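January 24, 2018
187 shares | 3 comments

Day three of the Great Sorting Out, and I have reached the stage where I am reading old bus timetables out loud to myself. I kept them all. I have no idea what I thought I would need them for, unless I was expecting the bus company to go bad and come round asking me to prove when the 1747 used to leave Jillska. It left at 17.47, that being the whole idea of calling it the 1747, and it was late every night of the two winters I took it.

The plan was to write a short, brisk piece about evening classes for this diary and be in bed by ten. It is now well past that and I have found my Italian notebook.

I went to Italian for three weeks. The notebook has three weeks of very neat handwriting in it, underlined in two colours, and then a shopping list, and then nothing for the rest of the book. The shopping list is in English. I did try to put the apples in Italian, and I can see where I crossed it out and wrote "apples". 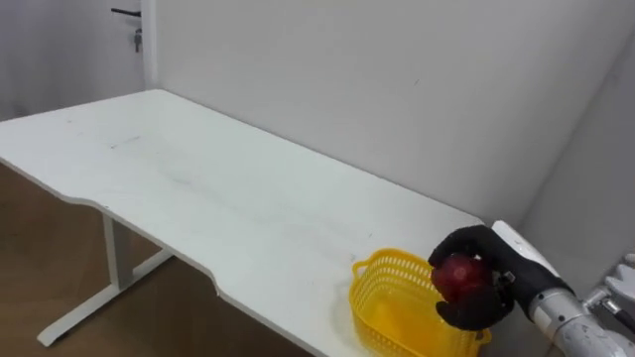

After Italian came bookkeeping, which I took in Tasau because it was the cheapest class in the leaflet and also the nearest to a decent chip shop. I was good at bookkeeping, to my great annoyance. You put the numbers in one column and the same numbers turned up in the other column and everyone was pleased. I passed with merit. I have never kept a book since. My accounts for last year are in a carrier bag hanging on the back of the kitchen door, and when I open the door too quickly they swing out and hit me.

Then upholstery. I want it written down somewhere that I was treated unfairly by upholstery. The leaflet said beginners welcome and bring a small chair. I brought a small chair. Every other person in the room had brought a small chair before, in earlier terms, and had gone on to larger chairs, and one woman had a chaise longue strapped to a sack truck. They were all very kind about my chair. It is still in the spare room with one side done, and if you come in from the landing it looks finished.

I rang my sister tonight to ask if she remembered the chair and she said, "Which one?" in a voice I didn't like.

Anyway. The thing I sat down to say is that I miss going out to a class in the evening, and I don't think it was ever for the Italian. I liked the walk from the bus with my collar up. I liked the corridor, which smelled of floor polish and somebody's soup. I liked being told to turn to page nine. At work people ask me what I think we should do, all day long, and for two hours a week at the Girard building nobody wanted my opinion on anything except whether the window should be open. 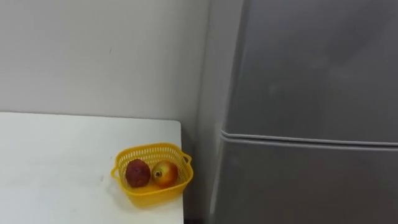 (I said shut. The other side won. I wore my coat through the whole of the subjunctive.)

I looked up what is on offer this term. It has all gone onto a website called Susier, and you have to make an account before it will let you see the classes, and it will not accept my postcode. I typed it in with the gap and without the gap. It then offered me a list of postcodes I might have meant, all of them nicer than mine. In the end I told it I lived at the library, and it let me straight in and showed me the following. I copied it down, because I will not be going through that again.

What I might do instead of sitting here

1. Beginners' Italian. Same room, same night, and going by the price the same heater. I would be starting again from "good evening", but I could bring the notebook and look like a natural for three weeks.

2. Still life for the nervous. Jugs, fruit, a cloth with folds in it. I can't draw a cloth with folds in it. I did one at school and my teacher asked if it was a map.

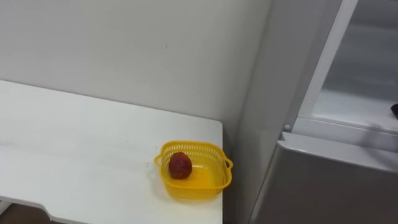
3. Choir, no audition. I have doubts about any choir that doesn't want to hear me first. On the other hand, if it did hear me first I wouldn't be in it.

4. Car maintenance. I don't own a car, though I did spend two winters waiting for a bus to be mended, and must have picked something up.

5. Upholstery (improvers). No.

Went down and made toast at this point, and on the way back up I had a look at the chair. It isn't as bad as I have been making out. The tacks are straight. I stood there eating toast over it and thought that another evening or two would probably see to the other side, and then I remembered thinking exactly that in December, in the same doorway, also with toast.

So I think it may be the fruit and jugs. It starts at seven, you bring your own pencils, and it says in capitals that NO EXPERIENCE IS EXPECTED OR REQUIRED, which I have decided to take personally. I would have to get two buses.

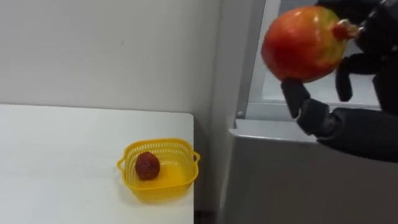 Pomegranate up in the air, small dark red fruit in the yellow basket.

The timetables have gone back in their box. I was going to throw them out, but the one on top had my handwriting down the side, in pencil, with all the Tasau connections worked out to the minute and a little star by the one that gave me time for chips. I haven't paid for the class yet. Susier wants me to confirm that I am still at the library.

3 comments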